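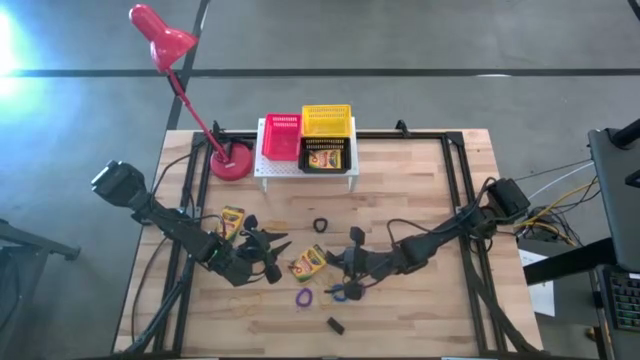
Wooden tabletop with a red desk lamp.

Comparative Politics, Unit 6
Referendums and the Claim of a Mandate

Read before class. Bring the ballot wording with you, because we will spend most of the session on it and I don't want to read it aloud.

1. What we are arguing about

After any vote, somebody stands up and says "the people have spoken." The textbook treats this as a fact that a government then has to deal with. I'd like you to treat it as a claim made by a person who wants something. The votes were counted, and I have no quarrel with the counting in most cases. What the votes meant is a separate matter, and it usually gets settled in the week afterward by whoever is quickest to a microphone.

A mandate, in the sense used here, is permission to do a specific thing, given by people who understood what the thing was. That is a demanding definition and I chose it on purpose. Looser definitions are available in the assigned chapter. Most of them end up meaning "we won," and we already have a word for winning.

2. The Kamance case

Kamance and Vultetti are neighboring municipalities that share a river, a bus line and a long-running grudge over water rates. Kamance held a referendum on merging the two local governments. Vultetti did not hold one; its council voted to accept a merger if Kamance approved. Keep that difference in mind. One side was asked as voters and the other side was asked through its representatives, and the result was announced as though "both communities" had decided in the same way.

The ballot carried two questions. The first asked whether the voter supported "closer and more efficient local government in partnership with Vultetti." The second asked whether the council should be "authorized to take the steps necessary to bring this about." Voters could answer yes to one and no to the other, and a fair number did, though the official summary reported the first question in large type and put the second in a table at the back.

Turnout was almost 34 percent. Yes won on both questions, more comfortably on the first.

The word "merger" does not appear anywhere on the ballot. It appears in the council's leaflet, once, on the inside page. Supporters say everybody in town knew what the vote was about. Maybe so. But if everybody knew, it's hard to see what harm the word would have done on the ballot itself.

3. What "efficient" was doing there

Question wording is the part of this unit that students tend to think is too easy. Read the first question again and try to write down what a no vote on it would mean. You would have to be against closeness, or efficiency, or partnership. A person who wanted to keep the Kamance council but share a garbage contract could vote yes in good faith. So could a person who wanted full merger. Those two people want different things and they are in the same column.

The council paid Fuchs, a consulting firm, to review the wording before the ballot was printed. The review found it "clear and balanced." I have read the review, and it tests whether people could understand the sentence. It does not test whether two people who gave the same answer meant the same thing, and that seems to me the only test that matters for a mandate. You may disagree. If you do, be ready to say what the review would have had to find before you'd call the wording unfair. If you can't think of anything, then the review couldn't have failed, and we should ask why it was paid for.

4. The poll that turned up later

Wikar, a polling company, ran a survey after the vote and asked people who said they had taken part what they expected to change. Only 31 percent mentioned the end of a separate Kamance council. The rest talked about water rates, the bus, potholes, or said they didn't know.

Opponents of the merger love this number and I want to spoil it for them a little. The question was open-ended, and people answering an open question say the first thing that comes to mind. Someone can know perfectly well that the council will go and still talk about the bus, because the bus is what they care about. Memory is also a problem. So is the fact that people who enjoy answering surveys about local government are an odd group to begin with. The survey is decent evidence that the end of the council wasn't on top of people's minds. As evidence that voters were fooled, it's weak.

Notice, though, that the merger's supporters made the same mistake in the other direction. They took a yes to a vague question and read a detailed plan into it. If the survey can't carry the weight its fans put on it, neither can the ballot. 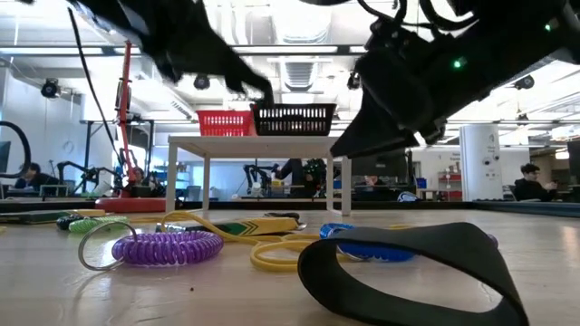 Last term it was objected in section that all this proves too much: every election lumps together people who want different things, so by this standard no government ever has permission to do anything, and "you'd have to interview each voter before fixing a road."

It's a good objection and I don't think it goes away. My partial answer is that a general election chooses people, who can then be argued with, watched and thrown out. Voters in a general election are picking who decides. In a referendum they are supposed to be doing the deciding themselves, and that is the whole reason for skipping the representatives. If a council wants the special authority that comes from asking the people directly, it has to accept the special burden of having asked them something definite. Otherwise it could simply have voted the merger through, as Vultetti did, and taken the blame.

The part of the objection I can't answer concerns cost. Definite questions are long. Long questions lower turnout, or so it's widely claimed, and the evidence on that is thinner than the confidence with which people repeat it. We will look at some of it in Unit 7.

5. Turnout arguments, good and bad

The bad argument from low turnout goes: most people stayed home, so most people were against it. Nothing supports that. People stay home because they are busy, bored, satisfied, disgusted or sick, and a ballot tells you nothing about which.

The bad argument in reply goes: those who stayed home accepted the outcome. This has exactly the same flaw and gets called common sense much more often. Silence is being counted as a yes by people who would be furious to see it counted as a no.

A better argument looks at what kind of change is on the table. Fixing a fee can be undone next year. Dissolving a municipality is very hard to undo – the staff are gone, the records are combined, the building gets sold. Many systems set a turnout floor for changes of that kind. Floors have their own trouble, mainly that opponents can win by persuading their side to stay home, and then turnout measures strategy. I lean slightly toward floors for permanent changes and I'm suspicious of my own reasons, since I came to that view after reading about Kamance and disliking the result.

6. Advisory or binding

The Kamance vote was advisory. This was stated in the authorizing resolution and left out of the leaflet. After the count, the council chair's office described the result as "an instruction." Local coverage picked up the word and used it from then on.

When you come across an advisory vote in your reading, check who first called it binding and on which day. In my experience the word arrives after the result is known, and from the side that liked it. Had the vote gone the other way I expect we'd have heard a great deal about its being advisory from the very same office. I can't prove that. It's a prediction about people, and you should mark it as such in your notes.
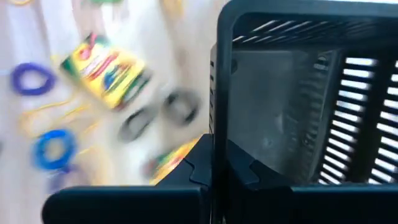

So could the council have lawfully ignored the result?

Under the resolution it could have, and the second ballot question didn't change that, because it authorized steps without requiring any of them.

Whether ignoring it would have been wise is a political question, and a council that had just spent public money on a vote would have looked ridiculous. That pressure is real. It just shouldn't be confused with a legal duty, and in the August debate on the merger bill several speakers confused it freely.

7. For section

Rewrite the first ballot question so that a supporter and an opponent of full merger would both accept it as fair. Keep it under 60 words. Then swap with somebody and try to find two voters with different wishes who would both answer yes to theirs.

Read the Fuchs review, the summary and the method pages both. The summary is kinder to the ballot than the method pages are.

Short paper, due at the start of next unit: pick any claim of a mandate from the readings, other than Kamance, and say what evidence would show it to be false. Papers that only tell me the claim is "controversial" will come back for another try.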